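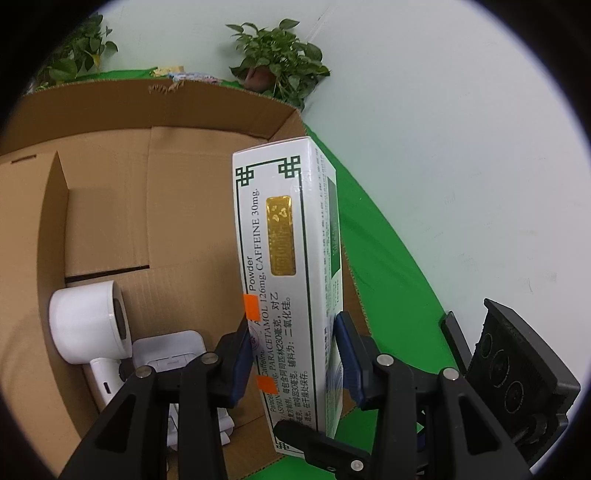 4 min read

"Squeeze it slower than you think," says Soo-ah Gil, and then, when I don't, "No, slower than that."

I have come to Haltametti, the shared workshop behind the tyre place, to have a go with a gripper she and Shoshana Castellanos have been building on and off since last August. They call it Skorow. I asked what the name meant and got two different answers, so I'll leave that one alone. It's a hand-held thing: black linkages, a pair of jaws with ribbed dark blue pads, a camera looking down over the lot. You do the moving, the camera watches what the jaws do, and the recordings are meant to teach a small arm on Shoshana's bench at home to do the same job later on.

I should say that I'm no engineer (I once glued a drawer shut while trying to mend it), so I asked a lot of very basic questions, and they were both very nice about it.

My first was why they were bothering with medicine boxes. There's a white one they keep going back to, a headache powder with green knots in the corners of its border and a gold foil label, and "Powder" printed up the side so you have to tip your head to read it.

"It's a brilliant box," Soo-ah says. "It's tall and skinny, so if you're a bit off centre it swings round on you. And it's card, so you can crush it. My mum would notice if I crushed it."

Shoshana is more interested in the printing. "It's got the Chinese down one part and the English down another, and stickers over some of the words. If the camera can cope with that lot, I'm happy. I don't need it to read the ingredients, I need it to know which way up the box is."

I'd imagined that the clever bit would be the camera, but most of our afternoon went on the pads. They are on their ninth version! The early ones were smooth, and Soo-ah talks about them the way other people talk about old flatmates. "Everything slid. You'd have it, you'd lift it, and it would just sort of leave." The ribs were Shoshana's idea, pinched from the sole of a walking shoe, and they argued for a whole evening over which way the ribs should run.

"I was right," says Shoshana.

"She was right in the end," says Soo-ah, which I'm told is different.

Then there are the pins. All the linkages turn on little silver pivot pins, and the first lot were bought cheaply and had a wobble in them that you could feel all the way down to your wrist. Soo-ah swapped them one Sunday and couldn't understand why the jaws now closed crooked, until she found she'd put one arm on back to front. She says she took it apart 4 times before she spotted it. Shoshana, who was on a train, got a photo each time with no message.

I asked what they practise on apart from the powder box. Shoshana waved at a cardboard box with a torn rim, sitting on a bright green cloth. "Bits of life," she said. A lot of what's in it is white, and white on white is hard going for the camera, she told me, so the green cloth is a help when she is sorting through the recordings afterwards.

My own turn went badly and then slightly less badly. The trick is to come in straight, let both pads touch, and only then squeeze. I kept touching with one side first and shoving the box along like somebody trying to get a coin out from under a fridge. By the time the kettle had boiled I'd managed a proper lift, held it upright and put it down again, and I was far more pleased with myself than a grown adult should be.

"Your bad ones are useful too," Shoshana told me. "We keep those in a separate folder."

I asked whether the folder had a name. It does, and she wouldn't tell me.

They've had an offer of help from Ollano, the little parts shop by the station, who'll let them have offcuts for the next set of arms. Soo-ah wants those arms shorter, as her hand aches after a long session. Shoshana wants them exactly as they are until the bench arm can pick up a box on its own, which so far it does when it feels like it. Neither has budged. They were still going at it when I put my coat on, with Soo-ah opening and closing the jaws at her to make the point.

Skorow is out on the big table most Thursday evenings, if you'd like a try. Bring something awkward to pick up, and don't mind if it gets a bit squashed.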